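Kitchen tips from the Ikdale open day

Posted in Kitchen, Storage and Drawers

The Ikdale community workshop held its open day in July, and one of the rooms was given over to robot handling of household items. I went mostly for the knife sharpening, which was booked out by the time I got there, so I spent the morning in the kitchen room instead. Morena Vitale ran the demonstration for Volura, the group that teaches machines to tidy up after meals. She used to fit kitchens and she talked about drawers as much as she talked about grippers. I wrote down what seemed useful at home.

The demonstration started at 10 and the task was cutlery: pick up one item, lift it clear, put it where it belongs. The person working the hand-held gripper does the job by hand, and the recordings are used later to train an arm to do the same. Each session is 40 pick-ups. Then the items are shuffled and it starts over.

Picking up thin things

Chopsticks and skewers are harder than cups. They roll, they lie flat against the counter, and there is very little to get hold of. Morena's advice for the gripper was to take the stick across its width, close slowly, and lift straight up before turning. The same works for anyone with sore or stiff hands. If you pinch a chopstick and twist at the same time it will usually shoot out sideways.

A cloth under the cutlery helps a lot. On bare stone or laminate a round stick keeps rolling away from your fingers. A tea towel or a thin mat stops it. Pull the cloth reasonably flat first, as a deep fold will hide a skewer.

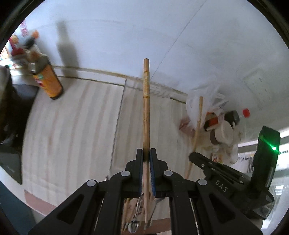

A chopstick held upright in the gripper, with a spoon and a second chopstick still on the counter.

Soft pads beat a hard squeeze. The gripper has textured pads on the inside of its fingers, and Morena said most of the dropped items in the early days came from squeezing too hard on a smooth surface. At home, the cheap fix is a pair of kitchen tongs with silicone tips. If you already own plain metal tongs, wind a wide rubber band around each tip. Take the bands off before the tongs go anywhere near a hot pan.

Sorting a cutlery drawer

Dedley, who make the drawer inserts used on the day, had a table in the hall. I didn't buy one. The main points apply to any drawer:

Keep long and short items in separate sections. Chopsticks in with teaspoons will always end up crossways.

Lay spoons all facing the same way. They nest and take up half the room.

Leave one section empty. It gets used for whatever doesn't fit, and it saves the other sections from filling up with odds and ends.

Put skewers in a lidded container, points down. A tall jar will do.

If the drawer sticks, empty it and check the back before blaming the runners. Mine had a skewer behind it.

Looking after wooden utensils

There was a question from the floor about wooden chopsticks going rough. They last longer if they're washed by hand in warm water and dried the same day. Don't leave them standing in the sink. Dry them lying flat on a rack, or standing in an open holder with holes in the base. A closed jar keeps the bottom ends damp and they go grey, then black.

If the grain has lifted, rub lightly along the length with fine sandpaper, wipe off the dust, and apply a little food-grade mineral oil. Leave it overnight and wipe off what hasn't soaked in. Lacquered ones shouldn't be sanded. Once the coating flakes, throw them out or use them as stakes for seedlings.

Bring your own

The next session takes 6 people and you can bring your own utensils to try. Odd shapes are welcome, but no sharp knives. Bookings are at the Orlandini front desk, which also has the sharpening list. Put your name down for that one early.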